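FOR RELEASE 2021-11-28

Curham Publishes Results of Six-Gripper Comparison on Soft Household Items

Testing at the Trultbridge site covered 579 logged picks; two grippers move forward to longer trials

TRULTBRIDGE - Curham, which builds two-armed robots for work in homes and small care facilities, today released the results of a comparison of six grippers on cushions, towels, folded clothing and other soft goods. The full report, with the logs and the test procedure, can be requested from the company at no charge.

The grippers were tested on the same robot, with the same wrist cameras and the same controller settings, between May and the close of testing this fall. Curham ran 579 picks in total. Each pick was scored on whether the item was lifted clear, whether it stayed in the grip for the length of the move, and whether it was put down where the operator intended.

Two of the six will go into longer trials. The first is the Gerkov soft-tip gripper, which had the highest score on cushions and thick towels. The second is the Margaritis two-finger gripper, which had the highest score on thin cloth and was the easiest of the six to aim in tight spaces. The other four will not be tested further on soft goods, although two of them remain in use at Curham for rigid items such as bottles and boxes.

Why soft goods

Most published gripper figures come from tests on rigid parts. A rigid part has the same shape every time it is picked up, and a gripper that holds it once will usually hold it again. A cushion does not behave that way. It folds where it is pinched, the filling moves, and the weight can end up well below the point where the fingers are holding it.

Curham's customers have asked for robots that can tidy a living room, and cushions, blankets and laundry make up a large share of that work. The company found that the gripper it had been shipping on its earlier model did well on cups and remote controls and poorly on anything filled or folded. The comparison was set up to find a replacement, or a pair of replacements, before the next model is fixed.

How the tests were run

All picks were made by a human operator controlling both arms. Autonomous picking was left out on purpose. A failed autonomous pick can be the fault of the camera, the planner or the gripper, and sorting out which one takes more time than the pick is worth at this stage.

Fourteen items were used. They were bought from ordinary stores and included cushions in different fabrics, bath and hand towels, a knitted blanket, T-shirts and a fleece jacket. Items were picked from chairs, from a table and from the floor. No item was placed in a special position to help the gripper, and labels and tags were left on.

Of the 579 picks, 248 were made from upholstered chairs. The company put extra weight on this part of the test for two reasons. Curved chair backs leave little room for the arm, and the gripper has to close on the item without also closing on the chair. Operators worked mainly from the wrist and head cameras, as they would when running a robot in another building.

Operators were allowed one short practice period with each gripper. After that, every attempt was logged, including those where the operator gave up before the fingers closed. The order of the grippers was changed between operators so that no gripper was always tested last, when people were tired.

What the tests showed

Grip force mattered less than expected. The gripper with the highest rated force of the six finished fourth. It held well once closed, but its wide, flat fingers pushed cushions away before they could get hold of the fabric. Operators made up for this by pressing the item against the chair back, and this worked on some chairs and failed on others.

Finger tips mattered more than expected. The grippers with small, high-friction tips could take hold of an edge or a corner and lift from there. Edge grips were the most common kind of successful cushion pick across the whole test. Picks made in the middle of a cushion were slower and more likely to be dropped during the move.
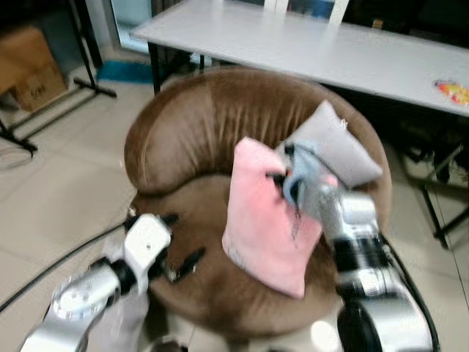
Opening width made a difference on folded towels and almost none on cushions. Operators said they rarely opened a gripper all the way, and that a very wide opening made it harder to judge where the fingers would meet. In the report, Curham recommends that teams doing similar work set a software limit on opening width and raise it only when an item calls for it.

The suction unit included in the comparison did not hold any of the woven or knitted items through a full move. Curham had expected this and included the unit as a baseline.

The company also tested a mixed setup, with a different gripper on each arm. This was added late, after operators asked for it, and the number of mixed picks is too small to support a firm ranking. Operators found it useful to have one gripper for pulling an item free and another for supporting it. The drawback is in calibration. Each gripper needs its own offset and its own closing speed, and a mistake in either one sends the fingers to the wrong place. Curham will look at mixed setups again in the next round.

Limits of the results

Curham asks readers to keep the size of the test in mind. All picks were made on one robot at one site. Lighting and flooring did not change much. None of the grippers was run long enough to say anything about wear, and the report makes no claim about how long the tips will last. The longer trials are meant to answer that question.

The results also apply only to the versions of the grippers supplied for the test. Gerkov and Margaritis both provided units at the regular price and saw the results before release. Neither company paid for the testing or asked for changes to the scoring.

Next steps

The longer trials will use both selected grippers on full tidying tasks, with several items to be moved one after another. Curham will record tip wear, cable wear at the wrist and the number of times an operator has to stop and reset. A follow-up report will be published when the trials are finished.

Teams that want to repeat the comparison with their own hardware can ask for the item list, the scoring sheet and the controller settings. Curham would like to receive results from other sites, in particular from teams using different arms - the wrist cameras and mounting plates used at Trultbridge are listed in the appendix so that differences can be noted.

About Curham

Curham designs and builds two-armed mobile robots for household and care work. Its test site and workshop are in Trultbridge.

Press contact

Requests for the report, the logs or a visit to the test site can be sent to the Curham press office in Trultbridge. Please state whether you need the full log files or the summary tables only.

- END -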